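Enholm Stacking Storage Bin, Large: Four Months In

My spare room had reached the stage where the door opened only if you meant it, so in June I bought the large Enholm bin. It came in one box with no instructions, and I still managed to lift the lid out upside down.

The good part first. It holds a lot. Two winter coats, a sleeping bag, the tent my brother-in-law Gert Ndlovu lent me in a weaker moment, and a bag of cables I will be buried with. The walls don't bow when it's full, and my older Lolley bins bowed if you looked at them. The handles are molded in and wide enough for an adult hand, something Lolley also never got around to.

Now the lid. It snaps on at three corners with a pleasant click. The fourth corner has opinions. Press it down and the one opposite pops up, and you can go on like this for as long as your evening allows. I paid $40, and for $40 I'd like all four.

Stacking is fine two high. At three high the tower leans toward the window like it's waiting for someone.
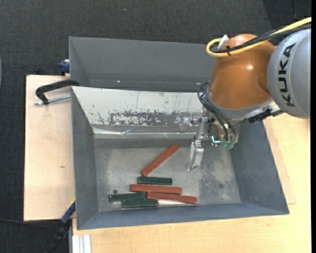 Is it worth paying more than you would for the Lolley? If you plan to fill it with anything heavy, yes, and if it's going to hold blankets, save your money.

Zanele Molefe down the hall has the Kistilau version with wheels and swears by it, but her floors are level. Mine aren't, and I don't want my coats traveling at night.

Four stars for the bin, two for the lid. I've put a dictionary on the bad corner and we're getting along.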